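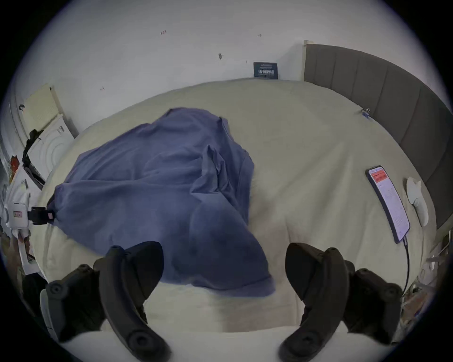 According to Kelechi Yusuf, laundry has been a solved problem for years and I am just too cheap to buy the solution. Kelechi told me this while I was folding, and did not pick anything up.

Can a robot fold my laundry yet, or is everyone lying?
Posted by Stonus in Home Gadgets, 2 March 2024

So I'm bringing it here. I have read a lot of headlines that say yes and seen a lot of short videos that also say yes, all of them sped up. What I want to know is whether a normal person with a normal bed can dump clean stuff on it and have a machine deal with it. I'm not asking for hospital corners. Take one blue thing in a heap on a pale sheet. I can tell what to do with it half asleep. Can a robot?

What I've looked at so far:

The Hametti folder. You clip each item onto the front and it pulls it in and folds it. Clipping each item on is the part of folding I already hate. It also won't take anything bigger than a bath towel, and sheets are most of my grief.

The Fashola arm kit. $400 without the hand. I emailed to ask what it does without the hand and they said it "supports development."

Doing it myself. Free, currently in use, poor reviews.

I'd also settle for a machine that only does the boring middle bit, getting clothes out of the washer and onto the bed. We're talking about a few feet. You can have the washers right at the end of the bed, with the basket on top of one and a heap of black clothes next to it, and a person still has to do the carrying.

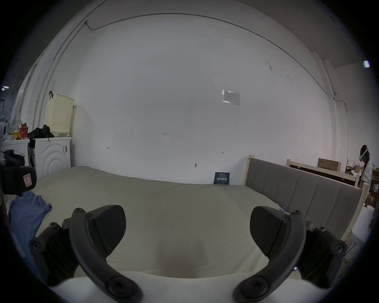

Replies (3)

Clakden
Short version: no, with an asterisk.

I fixed packing lines for 15 years, so I come at this from the shop floor. Machines are wonderful at picking up a box. A box is the same shape when you put it down as when you picked it up. Cloth is a different shape every time you touch it, and half of it is hidden under the other half. Before the machine can fold anything it has to find a corner, and in a crumpled heap the corner could be anywhere. You find it by tugging and feeling, and you don't notice you're doing it.

We had one station where the product was a cotton bag. Everything else on that line was automated. The bag station was two people on stools, and every new manager came through and asked why. We let them run their trial, then we brought the stools back.

The asterisk is that the research arms have gotten a lot better at this. Some will get a towel or a T-shirt folded, slowly, on a clear table. If you see a video, look for the speed label in the corner. Then ask what happened to the other takes.

As for washer to bed, that's a harder job than it sounds. The door has to be opened, the drum is dark, and wet sleeves knot themselves around everything. I'd believe in a folding robot before I believed in an unloading one. Dark clothes in a pile are a nuisance too, as you know if you've ever tried to pair black socks at night.

Keep your $400.

washday_59
i have the hametti. its fine for shirts. jams on hoodies. takes me around 80 seconds to clip one on and thats with practice. my kids think its great and have never once used it

Fashola arm I dont know but if the hand is extra the hand is the whole thing isnt it

Stonus
Thank you both, especially for the stools. I read Clakden's reply out loud to Kelechi, who now says it was never about buying a robot and was about my attitude.

One follow-up if anyone is still here: would it help if I made things easier for the machine? Flat bed, one item at a time, everything spread out nicely first?

Clakden
It would help a lot. Once it's spread out flat you've got maybe two folds left, so you may as well do those while you're standing there.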